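Chapter 12
Stone Surfaces in the Interior

Learning Objectives

After studying this chapter, you should be able to:

Distinguish marble, granite, slate and limestone by their mineral makeup and by simple field tests.
Explain why marble etches and how etching differs from staining.
Read a slab schedule and match it to a finish plan.
Select a finish and a sealer suited to the expected use of a horizontal surface.
Prepare a maintenance statement for a client or building owner.

Key Terms

calcite, dolomite, etching, flatwork, honed finish, lippage, penetrating sealer, polished finish, slab schedule, vein match

Opening Case: The Vidville Library Renovation

When the public library in Vidville was renovated, the design team was asked to keep as much of the original stone as possible. The building had been finished with marble in its entrance hall, slate on the stairs and limestone around the windows. A survey carried out before demolition listed 1,873 separate pieces of stone, of which 143 were cracked, loose or missing a corner. The remainder could stay in place or be lifted, cleaned and set again.

The survey raised questions that the drawings alone could not answer. The circulation desk had a marble top that had been polished when new. Decades of use had left the front edge dull, while the back, which had been covered by card trays, was still bright. The owner wished to know whether the top could be restored to a single finish, and whether it would stay that way. The design team recommended a honed finish for the entire surface. A honed surface reflects less light, so new wear shows less against it, and the desk could be refreshed by the building's own staff.

The stairs presented a different problem. Slate had been chosen for its resistance to wear, and the treads were sound. The mortar beneath them was weak, however, and several treads had settled at one side. The resulting difference in height between neighboring pieces, known as lippage, was a trip hazard under the owner's safety rules. Replacing the mortar required that the treads be numbered, lifted in order and returned to their original positions.

As you read this chapter, consider how each decision at Vidville depended on three kinds of knowledge: what the stone is made of, how it was finished, and how people use the surface each day.

12.1 Why Stone Is Specified

Stone has been used inside buildings for as long as there have been permanent buildings. It is strong in compression, it does not burn, and it can be repaired by methods that have changed little over time. It is also heavy, costly to move and variable from one block to the next. A designer who specifies stone accepts all of these qualities together.

In current practice, most interior stone is used in thin sections. Slabs are cut from quarried blocks by gang saw or wire saw, then ground to an even thickness and finished on one face. The slab is supported by a wall, a floor or a cabinet and carries little load of its own. Thin stone must therefore be protected from bending. A tabletop that spans an open base needs a continuous support or a stiff frame, and the support must be level before the stone is set.

Horizontal surfaces receive harder use than vertical ones. Objects are dropped on them, dragged across them and left standing on them. Liquids remain where they fall. For this reason the same marble may perform well as a wall panel for many years and show marks within weeks when it is used as a counter or worktable. Equipment that stands on stone should have feet that spread its weight, and point loads near a cutout or an unsupported edge should be avoided.
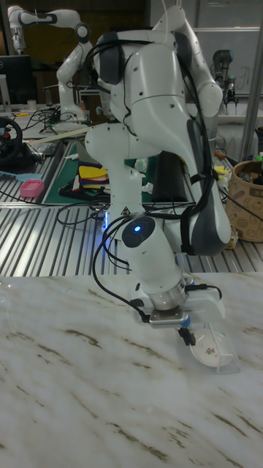
12.2 The Mineral Basis of Performance

The everyday behavior of a stone surface can largely be predicted from its minerals. Two groups are of interest to the interior designer: the carbonate stones, which include marble and limestone, and the silicate stones, which include granite and most slates.

Marble forms when limestone is subjected to heat and pressure within the earth. Its main mineral is usually calcite, and in some marbles it is dolomite. Pure calcite is white. The gray, green and gold veins seen in many marbles come from clay, iron compounds and other impurities that were present in the original sediment. Calcite has a hardness of 3 on the Mohs scale, which is lower than that of ordinary glass or a steel knife blade. It can be scratched by grit carried in on shoes or left beneath a moving object.

Calcite also reacts with acids. Lemon juice, vinegar, wine and many bathroom cleaners dissolve a small amount of the surface on contact and leave a dull mark. This is called etching. An etch mark is a loss of material and cannot be washed away. A stain, by contrast, is foreign matter that has entered the pores of the stone and may often be drawn out with a poultice. Clients commonly use the word "stain" for both. The designer should ask whether the mark is darker than the surrounding stone, which suggests a stain, or lighter and less shiny, which suggests an etch.

Granite contains quartz and feldspar, both of which are considerably harder than calcite. It resists scratching and is little affected by household acids. The trade name "granite" is applied loosely, and some slabs sold under that name contain enough carbonate to etch. When the identity of a stone is in doubt, a drop of dilute acid may be placed on a sample or an offcut. Visible fizzing indicates calcite. The test damages the surface and should never be made on installed work.

12.3 Finishes

A finish is the texture given to the exposed face. The following terms are used throughout this book.

Polished. The face is ground with progressively finer abrasives until it reflects light clearly. Color and veining appear at their strongest. Etch marks and fine scratches are also most visible.

Honed. Grinding is stopped before a full polish is reached. The face is smooth with a soft, even sheen. Honed marble is often preferred for counters and desks.

Brushed. The face is worked with stiff brushes that wear away the softer areas. The result is slightly uneven to the touch – an advantage where a smooth floor would be slippery, and a drawback where the surface must be wiped clean several times a day.

Flamed. Intense heat causes the surface crystals to burst, leaving a rough face. The method is suited to granite and is not used on marble.

12.4 Reading a Slab Schedule

A slab schedule records which piece of stone goes where. In the Tratitz office building, discussed in the case study at the end of this chapter, the lobby desk required six slabs from a single block so that the veins would run continuously across the joints. The supplier, Boiko, numbered the slabs in the order in which they left the saw. The fabricator, Stalwood, used those numbers to lay out the cuts and set aside an additional slab for repairs. Over 12 months passed between the selection of the block and the final installation, and the written schedule was the only reliable record of the original choice.

A complete schedule gives the block number, slab number, thickness, finish, location and orientation of each piece. Orientation is shown by an arrow marked on the back of the slab and repeated on the drawing. Students should practice reading the sample schedule before attempting the exercises in Section 12.5, where each entry must be matched to a floor plan and two elevations.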